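On the Washing of Dark Clothes in the Bathroom

Readers of this blog will be aware that the kitchen in the Stultow flat has been without a working washing machine since April. The old Clanduvitz stopped draining, the part was no longer made, and the landlord's agent at Faulkner gave a waiting time that grew with each telephone call. It was therefore decided that the household's smaller items would be washed by hand until further notice, and that the bathroom would be given over to the purpose in the evenings.

The present post sets out the arrangements as they stand. It replaces the shorter note I published on the same subject, which contained an error concerning salt. Salt does not fix the dye in a modern cotton T-shirt, and I am grateful to Kane Baxter for writing to correct me.

Dark items are always done separately. The household owns a great many of them, and experience with a grey pillowcase has shown what happens when the rule is relaxed. Each item is turned inside out, pockets are emptied, and the water is kept cool. I use 50 ml of the Ovel liquid for a full session and have found no benefit in using more. A larger measure only lengthens the rinsing, and the rinsing is already the part of the evening that everyone in the flat would prefer to avoid.

Soaking is limited to 16 minutes by the kitchen timer. Longer soaks were tried in the first weeks and left a chalky bloom on the darker fabrics, most noticeably along the seams. Our water is hard, and the matter may well be different elsewhere.

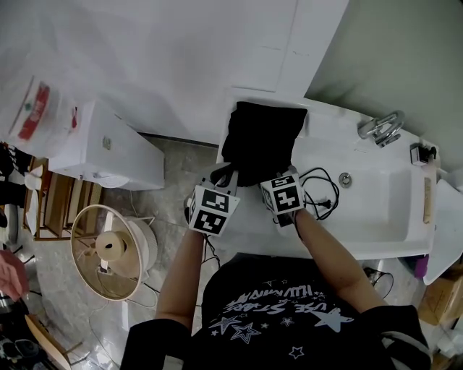
Folding is the stage at which standards have slipped. A dark cloth laid out flat should be brought to a rectangle before anything else is attempted, with the bottom edge held in both hands and drawn straight. If the edge is not straight at this point, no amount of smoothing later on will correct it. I recommend working along the length of the bath, where there is room to lay a cloth out fully, and leaning from the hips with the knees bent. My own back was the cause of this recommendation.

The rim of the bath is useful in this respect and should be wiped before use. Soap residue collects there and shows up on black fabric as a pale line which then has to be sponged out.

Some remarks on storage are also in order. The slatted shelves were bought for the hallway and moved to the bathroom when the washing began. Slats are to be preferred to solid boards in a room of this kind, as air can pass underneath whatever is put on them. White items are kept there, and dark ones go back to the bedroom the same evening. The fan stands on the floor near the shelves, and I would ask guests to mind the cable.

The cost may be of interest. A replacement machine of the size our kitchen allows was quoted at 1,445, with fitting extra, and a reconditioned one at 800. Neither sum has been approved by the household — the discussion was adjourned when supper was ready — and the agent has since suggested that the landlord may contribute. A further post will follow when there is a written answer.

Correspondence on the subject of wool is welcome. I have two jumpers waiting in a drawer and have not yet found the courage to begin.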